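Newsletter, 2021-03-07

From the labs: Jakalus learns when to let go

The manipulation group at Fadomden has finished the first full round of trials on Jakalus, its method for teaching a humanoid robot to put flat objects into divided trays. Most of the work was done at the shared desks at the back of the floor, with the head and wrist cameras recording throughout.
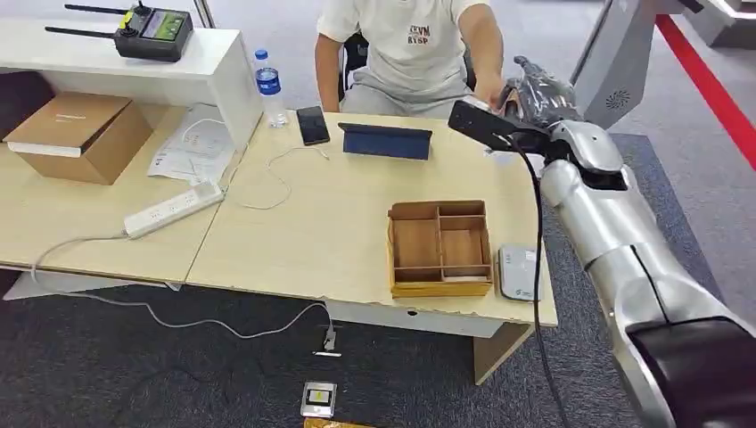
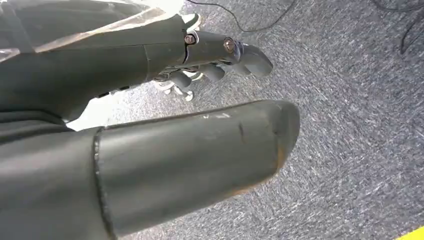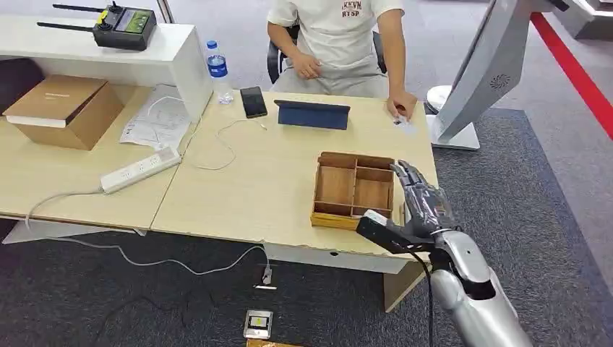 Jakalus trials. First and last: head camera, with the wooden compartment tray on the desk. Middle: wrist camera, thumb and extended finger over the carpet.

Placing a flat object in a compartment is harder than picking it up. The opening is only a little larger than the object, the walls are thin, and the hand itself blocks the head camera's view of the last few centimetres. Earlier policies tended to release too early and leave the piece leaning on a partition, or too late and drag it back out with the fingers.

Jakalus splits the job between the two views. The head camera is used to choose a compartment and plan the approach. As the hand nears the tray, a second network trained on wrist images takes on more of the control, and a small learned gate decides how much weight each view gets. The gate is the new part. In the group's older system, Trummer, the switch from one camera to the other happened at a fixed distance, and that distance had to be retuned every time the tray moved to a different desk.

The training set holds 3,371 demonstrations. Of these, 1,529 include a person reaching into the workspace at some point, touching the hand or the tabletop. The group kept those recordings in on purpose. A policy trained only on clean runs tended to freeze when a person's hand came into view, and it sometimes stayed frozen after the hand was gone.

For the evaluation, each system was given 300 placements with the tray moved between attempts. Jakalus put the object in the chosen compartment 221 times. Most of its failures were at the thin inner partitions, where the object caught on the top edge and the policy kept pushing. The outer walls caused far less trouble.

Wear on the hand is a separate issue. A rubbed thumb tip doesn't look the same to the wrist camera as a new one, and the group wants to know how much that matters. The next round will include recordings from hands at different stages of wear, along with a comparison of bare and wrapped fingers.

The partition problem will be handled with Arnico, the force-sensing add-on described in our August issue. It reads motor current at the finger joints and should let the policy notice that it is pressing on an edge, back off and try again. Fitting it means recalibrating both cameras, so the desks will be booked for most of the month. Teams that need the tray or the shared power outlets in that area should check the lab calendar first.

A written report on the method, with the full failure breakdown, is on the internal drive in the Jakalus folder.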